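Share 53 | Comments 3

Fukudon Opens Equipment Planning Program for Small Electronics Assemblers

ISTLEY, April 2022. Fukudon, a supplier of kitting and light assembly equipment, announced today a planning program for small manufacturers who consider their first two-arm robot cell. The program is offered together with the integrator Camenzind and begins with a paid study of 60 days. At the end of the study the customer receives a written budget and is free to buy from any supplier.

Many small companies ask first for the price of the arms. In the experience of Fukudon, the arms are the easiest line to estimate. Bins, trays, tables, cables, spare grippers and the hours of the person who refills the parts are often missing from the first budget.
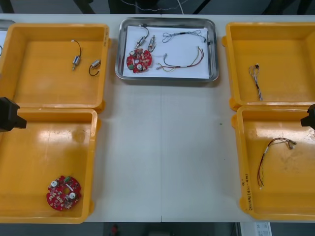 The study starts from the kit, and the kit decides the list of purchases. Each part family is reviewed for its shape, its weight and the way it lies when a person puts it down. A round circuit board and a small motor with a thin black wire attached may go into the same tray, but they do not ask the same thing from a gripper. For this reason the study gives every part family its own line in the budget, also when the parts are cheap.

"We prefer that a customer spends two months with us and buys less," said Randi Westerberg, program manager at Fukudon. "A cell which is too large for the work is difficult to sell again."

The price of the study is $3,746 for one kit. A second kit from the same plant can be added during the first month.

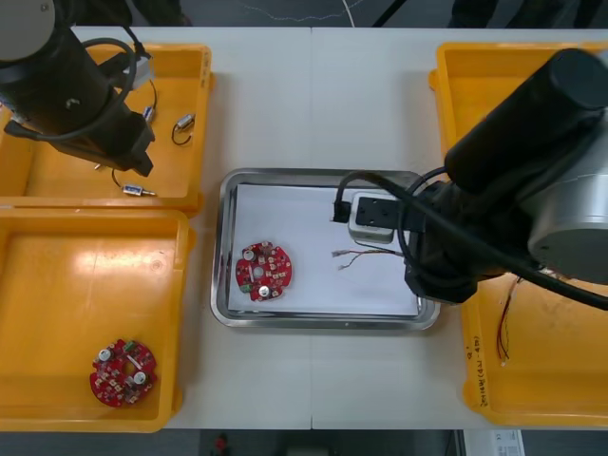

Two robot arms at a table with yellow bins and a steel tray lined with white paper.

The first customer of the program is Imel, a maker of small pumps and fans, which completed its study in January. Imel had planned for two cells. After the study it ordered one, and moved the remaining money to bins, a second set of grippers and operator training. Delivery is planned in two steps, so that the plant can continue kitting by hand during the change.
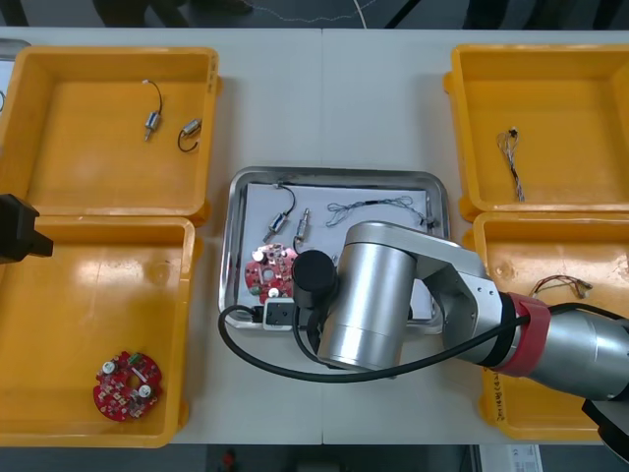
What the Budget Covers

The written budget has three parts: equipment, floor preparation and yearly costs. Equipment includes the containers, which Fukudon recommends to buy in one color and one size. Floor preparation includes power, air if it is needed, and the routing of cables. Yearly costs include service visits, wear parts and software.

Wire harnesses receive a separate page. They change their shape every time they are moved, and it is hard to promise a cycle time for them before a trial.

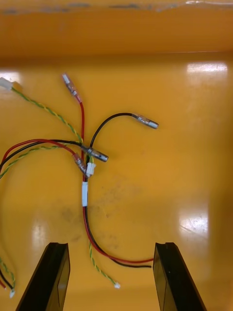 Customers may therefore choose to keep harnesses as manual work in the first year and add them later under the same contract. Camenzind will quote this later step at a price fixed for 48 weeks.

Applications for the program are open now through the Fukudon sales office in Istley.

Comments (3)

pumpline_dave: Is the study fee taken off the price if we order the cell from you? The text does not say.

M. Okrent: We bought two arms and then had no money left for trays. Would have liked to read this before.

Fukudon Sales: @pumpline_dave Yes, the full fee is deducted if the order is placed within the year.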